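현금으로만 살아 본 넉 달

2020년 2월 7일

생활비를 현금으로만 쓰기 시작한 지 넉 달이 됐다. 중간에 한 번 글을 쓰려다가 그때는 할 말이 별로 없어서 접었다. 지금은 할 말이 좀 생겼다. 다만 절약 비법 같은 건 아니다. 절약은 조금 됐고, 그보다 귀찮은 일이 많았다. 귀찮았던 일 위주로 적는다.

먼저 범위부터. 월세와 공과금, 통신비, 보험은 전처럼 계좌에서 빠져나간다. 이것까지 현금으로 하겠다고 은행 창구에 줄을 설 생각은 처음부터 없었다. 현금으로 바꾼 것은 장보기, 외식, 커피, 교통카드 충전, 약국, 그리고 잡다한 것들이다. 온라인 구매도 원칙적으로는 안 하기로 했는데 이건 잘 안 지켜졌다. 뒤에 다시 쓴다.

시작한 계기는 별것 없다. 작년 가을에 카드 명세서를 보다가 무엇을 샀는지 기억나지 않는 줄이 너무 많았다. 금액이 큰 것은 다 기억이 났다. 작은 것들이 문제였다. 결제대행사 이름으로만 찍혀 있어서 검색을 해 봐도 가게가 나오지 않는 것도 있었다. 그중 하나는 결국 주차장 무인정산기였다는 것을 한참 뒤에 알았다. 가계부 앱도 써 봤다. Sudden이라는 앱인데, 카드 문자를 읽어서 자동으로 분류해 준다. 편하긴 한데 편해서 안 보게 된다. 나한테는 그랬다. 한 달이 지나고 열어 보면 예쁜 원그래프가 하나 있고, 그래프를 보고 나면 앱을 닫는다. 그게 전부였다.

그래서 손으로 돈을 세어 보기로 했다.

방법은 봉투다. 월급날 다음 날 은행에 가서 한 달 생활비를 찾고, 집에 와서 항목별로 봉투에 나눈다. 식비, 외식, 교통, 잡비. 이렇게 네 개로 시작했다. 처음에는 더 잘게 나눴다가 봉투를 찾는 데 시간이 더 걸려서 합쳤다. 커피를 외식에 넣을지 잡비에 넣을지도 고민했는데 외식으로 했다. 이유는 없다. 한쪽으로 정해 두고 바꾸지 않는 게 나았다.

돈을 찾을 때는 만 원권을 많이 섞어 달라고 한다. 처음 달에는 현금인출기에서 오만 원권으로만 찾았는데, 봉투에 나누려니 나뉘지가 않았다. 편의점에 가서 껌을 사고 깨는 방법도 있지만 점원에게 미안하다. 창구에서는 만 원권과 천 원권을 말한 대로 섞어서 준다. 대신 점심시간에 가면 오래 기다려야 한다. 우리 동네 지점은 창구가 줄어서 더 그렇다. 나는 반차를 쓰는 날에 몰아서 간다.

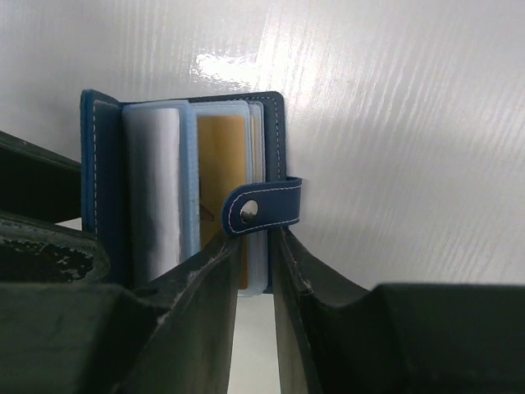
하루에 들고 나가는 돈은 정해 두었다. 평일에는 외식 봉투에서 점심값과 커피값만 꺼내고, 비상용으로 만 원 한 장을 따로 접어서 넣는다. 접은 만 원은 쓰지 않는 것이 원칙이고, 썼으면 그날 저녁에 잡비 봉투에서 채운다. 이 만 원이 생각보다 요긴했다. 비가 오는데 우산이 없던 날, 교통카드 잔액이 모자랐던 날에 썼다. 전에는 그런 일이 있으면 그냥 카드를 긁고 잊었을 것이다. 지금은 언제 왜 썼는지 다 기억난다. 기억이 난다고 해서 무슨 이득이 있는지는 아직 잘 모르겠다.

현금을 안 받는 가게도 있다. 이건 예상을 못 했다. 회사 근처 카페 Roninora는 작년 말부터 현금을 받지 않는다. 계산대 앞에 작은 안내문이 있는데, 나는 그걸 못 보고 줄을 다 서서 주문까지 한 뒤에 알았다. 뒤에 사람이 많아서 그날은 카드로 냈다. 그 뒤로는 골목 안쪽 빵집 Berhe에서 커피를 산다. 커피 맛은 Roninora가 낫다. Berhe는 커피가 좀 쓰고 컵이 얇아서 손이 뜨겁다. 그래도 동전을 내면 반가워한다. 잔돈이 늘 모자란다고 한다. 어느 날은 내가 동전을 한 움큼 가져가서 지폐로 바꿔 드리기도 했다.

키오스크도 골칫거리다. 현금 투입구가 달려 있는데 막아 놓은 기계가 많다. 투입구에 테이프가 붙어 있으면 그나마 바로 알 수 있다. 아무 표시도 없는 기계는 메뉴를 다 고르고 결제 화면까지 가야 카드만 된다는 걸 알게 된다. 그러면 직원을 불러야 하고, 직원은 주방에서 나와야 한다. 바쁜 점심시간에 그렇게 사람을 부르는 것이 점점 불편해져서, 이제는 키오스크만 있는 식당에는 잘 안 간다. 선택지가 줄어드니 점심을 고르는 시간도 줄었다. 같은 백반집에 자주 간다. 국이 매일 바뀌고 반찬은 거의 안 바뀐다.

장은 주로 Zumisen 마트에서 본다. 집에서 걸어갈 수 있고, 계산대에 사람이 있다. 현금으로 장을 보면 머릿속으로 계속 더하게 된다. 가진 돈보다 많이 담으면 계산대에서 빼야 하니까. 실제로 한 번 뺐다. 간장을 뺐다. 뒤에 선 분이 자기가 내주겠다고 해서 더 민망했다. 그 뒤로는 백 원 단위를 올려서 더한다. 그러면 계산대에서 늘 조금 남는다. 남은 돈으로 뭘 더 사지는 않고 도로 봉투에 넣는다.

채소값이 오르내리는 것도 전보다 잘 보인다. 카드를 쓸 때는 대파가 비싸다는 말을 뉴스에서 듣고 그런가 보다 했다. 이제는 대파 한 단을 사면 천 원짜리가 몇 장 돌아오는지로 안다. 겨울 들어서 시금치는 싸졌고 오이는 비싸졌다. 오이를 좋아하는데 거의 못 먹었다. 무를 많이 먹었다. 무생채, 무국, 무조림. 무는 언제나 남는다. 반 통만 팔면 좋겠는데 반 통은 한 통값과 별 차이가 없다.

봉투 이야기로 돌아가면, 종이봉투는 한 달을 못 버틴다. 입구가 먼저 닳고 그다음에 옆이 터진다. 은행 봉투를 쓰다가 문구점에서 조금 두꺼운 것을 샀는데도 비슷했다. 지퍼백도 써 봤다. 튼튼하고 속이 보여서 좋은데, 돈을 지퍼백에서 꺼내고 있으면 뭔가 수상해 보인다. 집에 두는 것은 지퍼백, 들고 다니는 것은 지갑으로 정리했다.

지갑도 문제였다. 몇 년 동안 카드만 넣는 납작한 것을 썼다. 거기에 지폐를 접어 넣으면 배가 불러서 닫히지 않는다. 장지갑은 코트 주머니에는 들어가는데 바지 주머니에는 안 들어간다. 가방을 안 드는 날이 많아서 장지갑은 포기했다. 결국 접는 지갑으로 왔다. 접는 지갑을 고를 때 나는 세 가지를 본다. 지폐 칸이 깊은지, 여밈이 한 손으로 열리는지, 색이 가방 속에서 눈에 띄는지. 검은 지갑은 검은 가방 속에서 안 보인다. 당연한 말인데 검은 지갑을 쓸 때는 몰랐다.

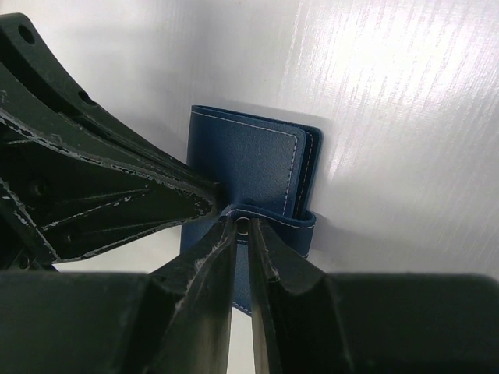
가장자리를 흰 실로 박은 파란 지갑.

동전은 지갑에 넣지 않는다. 넣어 봤더니 모양이 망가지고 무거워서 주머니가 처졌다. 동전은 외투 오른쪽 주머니에 그냥 넣고 다니다가 집에 오면 현관 앞 그릇에 쏟는다. 외투를 갈아입으면 동전도 흩어진다. 한번은 세탁소에서 동전을 따로 비닐에 담아 돌려주었다. 장부에 없는 돈이어서 어디에 적어야 할지 한참 생각하다가 잡비 봉투에 넣고 수입이라고 썼다.

장부는 공책이다. 날짜, 가게, 금액, 남은 돈. 칸은 이렇게만 있다. 처음에는 무엇을 샀는지도 썼는데 장을 본 날은 한 쪽이 다 차서 그만두었다. 영수증은 한 달만 모아 두고 버린다. 영수증 글씨는 몇 주 지나면 흐려져서 오래 두어도 읽을 수가 없다. 공책은 줄이 없는 것을 샀다가 후회했다. 숫자 줄이 자꾸 오른쪽 아래로 처진다. 다음 공책은 모눈으로 할 것이다.

매일 저녁에 남은 돈과 장부를 맞춘다. 잘 맞는 날이 반, 안 맞는 날이 반이다. 가장 오래 나를 괴롭힌 것은 300원이었다. 식비 봉투에서 300원이 비는데, 그 주에 쓴 돈을 다 맞춰 봐도 나오지 않았다. 큰돈이었으면 잃어버렸다고 생각하고 말았을 텐데 300원은 이상하게 신경이 쓰였다. 사흘 뒤에 알았다. 마트 카트에 넣은 백 원짜리는 찾았고, 종량제 봉투를 한 장 더 샀는데 영수증을 따로 받지 않은 것이었다. 장부에 그렇게 쓰고 줄을 그었다. 속이 시원했다.

이 얘기를 회사 동료 완팅(Wanting Tian)에게 했더니 300원을 찾느라 사흘을 쓰는 게 더 손해가 아니냐고 했다. 맞는 말이다. 시급으로 계산하면 말이 안 된다. 완팅은 카드 혜택을 잘 챙기는 편이라 현금을 쓰면 적립이 없다는 것도 지적했다. 이것도 맞는 말이다. 나는 적립 포인트를 제대로 써 본 적이 없어서 크게 와닿지는 않았지만, 꼼꼼하게 챙기는 사람에게는 현금 생활이 손해일 수 있다. 현금영수증은 받는다. 전화번호를 누르는 것이 귀찮아서 카드를 하나 만들었다. 현금을 쓰려고 카드를 만들었다고 하니 완팅이 웃었다.

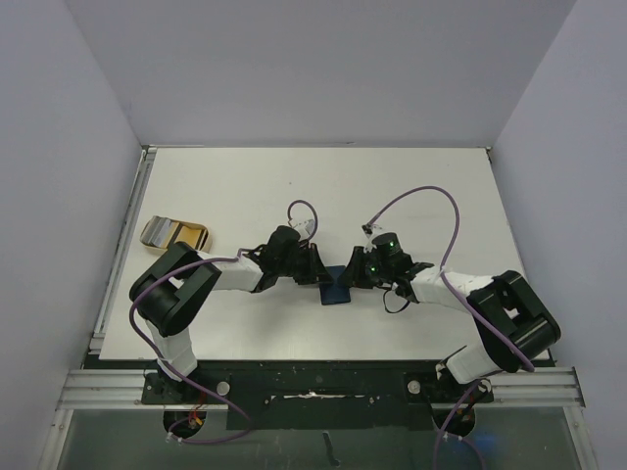
약속이 있는 날은 계산이 복잡해진다. 요즘은 한 사람이 카드로 내고 나머지가 송금을 한다. 나는 그 자리에서 현금을 건네는데, 받는 쪽이 곤란해하는 경우가 있다. 잔돈이 없어서다. 그래서 모임이 있으면 천 원짜리를 넉넉히 가져간다. 처음에는 다들 신기해하다가 이제는 그러려니 한다. 안치(Anqi Dong)는 오히려 좋다고 한다. 안치는 시장에서 장을 보는데, 늘 현금이 필요해서 나한테서 받은 돈을 바로 쓴다. 한번은 내가 낸 밥값으로 귤을 사서 반을 나한테 주었다.

경조사비는 원래 현금이라 달라진 것이 없을 줄 알았다. 그런데 봉투를 네 개만 만들어 둔 탓에 이 돈이 나올 곳이 없었다. 지난달에 결혼식과 돌잔치가 한 주에 몰렸고, 잡비 봉투가 바로 비었다. 나머지 날들은 외식 봉투에서 빌려 썼다. 봉투끼리 빌려주기 시작하면 장부가 지저분해진다. 누구한테 얼마를 갚아야 하는지 적는데 그 누구가 다 나다. 그래서 이번 달부터 경조사 봉투를 따로 만들었다. 쓰지 않은 달에는 그대로 쌓아 둔다.

온라인 구매 이야기를 해야겠다. 안 하기로 했는데 했다. 프린터 잉크와 수도꼭지 부품이었다. 둘 다 동네에서 구할 수가 없었다. 수도꼭지 부품은 철물점 세 군데를 돌았는데 규격이 다 달랐다. 마지막 철물점 사장님이 인터넷에서 사라고 하셨다. 온라인으로 산 것은 같은 금액을 잡비 봉투에서 꺼내 다른 지퍼백에 넣고, 월말에 통장에 입금한다. 번거롭지만 이렇게 하면 봉투에서 돈이 나가는 느낌은 그대로다. 잉크를 산 날은 봉투가 눈에 띄게 얇아졌다. 잉크는 정말 비싸다.

택배 얘기가 나온 김에 하나 더. 우리 집은 306호인데 옆 동 306호 물건이 가끔 우리 집 앞에 온다. 수도꼭지 부품은 반대로 옆 동으로 갔다. 찾으러 갔더니 그 집 분이 벌써 우리 동 경비실에 맡기셨다고 했다. 서로 엇갈린 것이다. 돈과는 상관없는 일이지만 그날 물이 새는 채로 하루를 더 보냈기 때문에 적어 둔다. 밑에 받쳐 둔 대야를 밤중에 한 번 비웠다.

집에 현금을 두는 것이 불안하지 않으냐는 질문을 많이 받는다. 처음 며칠은 불안했다. 봉투를 책장에 두었다가 옷장으로 옮겼다가 다시 책장에 두었다. 옮기다 보니 어디에 두었는지 내가 헷갈려서 더 불안했다. 지금은 한 군데로 정했고, 한 주 치만 꺼내기 쉬운 곳에 둔다. 남은 것은 월말이 다가올수록 줄어드니까 불안도 같이 줄어든다. 월말에는 훔쳐 갈 것도 없다.

월말 정산은 자리를 넓게 차지한다. 봉투를 다 열어서 지폐를 종류별로 놓고, 동전을 쌓고, 공책과 계산기를 두면 식탁이 꽉 찬다. 우리 집 식탁은 한쪽만 벽에 붙어 있어서 동전이 반대쪽으로 굴러떨어진다. 한번은 냉장고 밑으로 들어가서 자를 넣어 꺼냈다. 자에 먼지가 더 많이 딸려 나왔다.
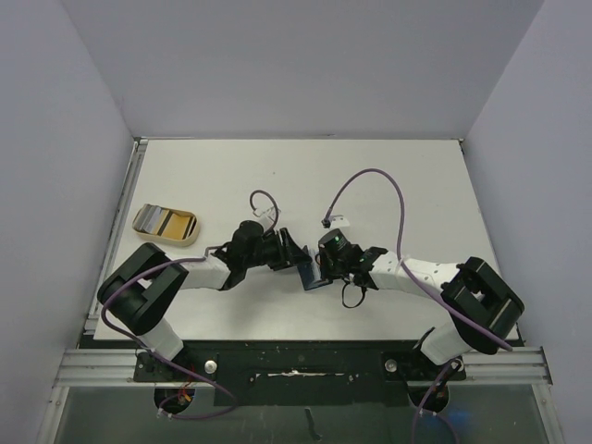
정산할 때 제일 필요한 것은 계산기보다 상이다. 식탁보를 깔고 하면 십 원짜리가 주름에 숨고, 무늬가 있으면 더 안 보인다. 식탁보를 걷고 맨 상판에서 하니까 훨씬 빨리 끝났다. 욕심을 내자면 위 사진처럼 판판한 흰 상판에 뒤와 양옆이 연한 회보라색 벽으로 막혀 있는 자리가 딱 좋겠다. 적어도 그 세 방향으로는 동전이 떨어질 일이 없다. 앞쪽은 내가 앉아서 배로 막으면 된다. 집에는 그런 자리를 만들 공간이 없어서 당분간은 쟁반으로 버틴다. 쟁반에 동전을 쏟으면 소리가 커서 밤에는 못 한다.

그래서 돈은 얼마나 줄었나. 첫 달은 오히려 더 썼다. 봉투와 공책을 사고, 현금이 손에 있으니 군것질을 했다. 붕어빵 때문이다. 카드로 살 때는 그냥 지나치던 노점을 현금이 있으니 지나칠 수가 없었다. 둘째 달부터 줄기 시작했고, 제일 많이 준 것은 배달 음식이다. 배달 앱에서 현금 결제를 고를 수 있는 집이 있긴 한데, 기사님께 돈을 건네려고 잔돈을 준비하고 있으면 그냥 밥을 하게 된다. 식비 봉투는 두꺼워진 쌀값만큼 더 나가는데 외식 봉투가 그보다 많이 남는다.

대신 책을 덜 샀다. 이건 좀 아쉽다. 동네에 서점이 없어서 책은 늘 온라인으로 샀는데, 지퍼백으로 옮기는 과정이 귀찮아서 미루다 보니 안 사게 됐다. 도서관에서 빌려 읽고 있다. 예약이 밀려서 순서가 오면 왜 읽고 싶었는지 잊어버린 책도 있다. 그래도 오면 읽는다. 지난주에 온 것은 소금에 관한 책인데 재미있다.

지폐를 만지는 일이 많아지니 손을 자주 씻게 됐다. 요즘은 마스크도 쓰고 다니는 때라 더 그렇다. 집에 오면 동전을 쏟고, 지갑을 내려놓고, 손을 씻고, 그다음에 장부를 쓴다. 겨울이라 손등이 튼다. 핸드크림을 잡비에서 샀다.

3월부터는 몇 가지를 바꾸려고 한다. 교통 봉투는 없앨 것이다. 매달 충전하는 금액이 거의 같아서 봉투에 넣었다가 바로 다 꺼낸다. 그 자리에 책 봉투를 넣는다. 매일 하던 장부 맞추기도 이틀에 한 번으로 줄여 볼 생각인데, 이건 자신이 없다. 하루만 지나도 뭘 샀는지 헷갈린다. 모눈 공책은 사 두었다.

댓글로 봉투를 어디서 사느냐고 물어보신 분이 계셨는데, 그냥 은행 현금인출기 옆에 있는 것을 쓰다가 문구점 것으로 바꿨다. 두꺼운 것보다 입구 접히는 부분이 긴 것이 오래간다. 풀칠은 떼어 내고 쓰는 게 좋다. 여름에 지폐가 붙는다는 얘기를 들었다. 여름은 아직 안 겪어 봤다.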